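November 2021

Kwadwo Arthur came round with the papers for the heat pump scheme again. He wants the whole of Nartey Street signed up before January, and he has it all worked out on one sheet: thirty percent off the heating bill, paid back in no time, everybody warm. I asked him whose bill they took the thirty percent off. He said it was an average. An average of what, I said, and he looked at his sheet.

My bill last winter was $638, and that was with the back bedroom shut up and a blanket on the door. The man from Bristow who came to measure was in the house 20 minutes. He never went up in the attic. He wrote down that the walls were insulated, and I told him they were not, and he said most houses of this age have had it done. Most houses! I live in this one.

Then there's the brochure. Glossy, heavy paper, 55 pages, and I read it all over supper. Smiling couples in socks, mostly. There is one page of prices and it says "from" in front of every number. 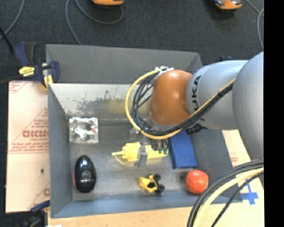 I called my sister in Hiltport, who had hers put in two years ago. She likes it fine – except when it gets properly cold, and then she lights the stove. So she paid for a heat pump and still buys wood. She didn't care for it when I said so.

I told Kwadwo I would think it over. He left the sheet on the table under the salt. Must get the gutters looked at before the frost.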